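Refinishing a butcher-block top: oil or hard finish?
Forum > Home and Workshop > Wood surfaces

hjanssen
Topic starter

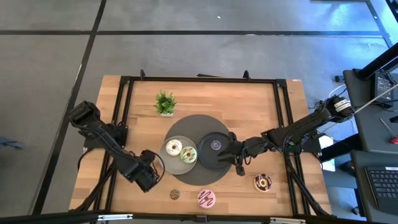

I need to pick a finish for a wooden top and I keep going back and forth. The last one I did was in my mother's kitchen, mineral oil only, and it looked good for two months. After that there were gray rings near the sink and she stopped oiling it. The one I'm asking about has the same light butcher-block grain, and it will sit over a concrete floor in a room that gets cold in winter. Round things get parked in the middle of it, like that big dark gray mat, and they stay put for weeks. I'm worried about a pale circle showing up when I finally move one. Budget is 88 for materials. I have a random orbit sander and paper up to 3000 grit, left over from fixing a car headlight. What would you put on it?

t_petersen

Hardwax oil. Two thin coats, wipe off all the extra, let it sit overnight between coats. I used Ostermann on a desk and a bench and both are fine. If you get a ring you can sand that spot and re-oil it without doing the whole top.

Don't go anywhere near 3000. Stop at 150 or 180. If you polish the wood, the oil has nothing to soak into.

Ludger H

I disagree on hardwax. It is fine for a desk. Anything that gets wet or has heavy stuff dragged across it should have a film finish. Water-based poly, satin, three coats. I did my laundry room counter in March four years ago and have not touched it since. My brother-in-law did his in oil the same week and has redone it twice.

t_petersen

And when yours does get a scratch through the film, you sand the whole counter.

Ludger H

It hasn't gotten one.

annelore_s

Depends what you set on it. Rubber feet and some rubber mats will mark almost any finish if they sit long enough, poly included. I have a brown half moon on a poly table from a rubber jar opener. Never came out. Put cork or felt under whatever stays there.

For the pale circle, that's mostly light. Wood darkens in the sun and the covered part stays behind. Move the mat a few inches every so often.

hjanssen

Thanks. The window is on the north side so there isn't much sun, but I'll move things around anyway. I don't know what the mat is made of. I can put cork under it.

Has anyone used Zeler? The store here carries that and not Ostermann.

BBoros

I've used Zeler, the clear one. It smells strong for a week and then it's okay. It goes yellow on light wood, more than I wanted. If you want to keep the light color, get the one with a bit of white pigment in it. Test on the underside first. I didn't and had to sand it all back.

Also do the underside. Same number of coats as the top. My first one was finished on one side only and it cupped so badly over one winter that a pencil rolled off it.

Ludger H

Agree about the underside. People skip it with every finish and then blame the wood.

How is the top held down? If it's screwed tight to metal it needs slotted holes so it can move across the grain. A solid top will crack before the metal gives.

hjanssen

Tight screws right now. I can slot the holes while it's off for sanding.

t_petersen

Use a washer under each head and don't crank them down. Snug is enough.

kitchenrat663

Everyone is overthinking this. Mineral oil, once a month, five minutes. Mine is eleven years old.

annelore_s

She said in the first post that the oil didn't last.

kitchenrat663

She said her mother stopped oiling it. That's a different problem.

hjanssen

Fair, but I won't do it once a month either. I know myself.

BBoros

Then hardwax and a fresh coat once a year. If you already have mineral oil on this one, wipe it down with mineral spirits a few times before you sand, or the new stuff won't cure right. I had a sticky patch by the edge for most of a summer from that.

And lay the used rags out flat outside to dry. Don't ball them up in the trash. They can heat up and catch fire.

hjanssen

No mineral oil on it as far as I know. I'm going with the Zeler, the white pigment one, two coats on both sides, sanded to 150. Cork under anything that stays. Will post again when it has cured.

Ludger H

Two coats of poly would have been cheaper.

t_petersen

You said three coats.

Ludger H

Three coats would also have been cheaper.

annelore_s

How long are you letting it cure before you put weight on it? The can will say something like a week. I'd double that in a cold room — mine took dents from a lamp base after nine days.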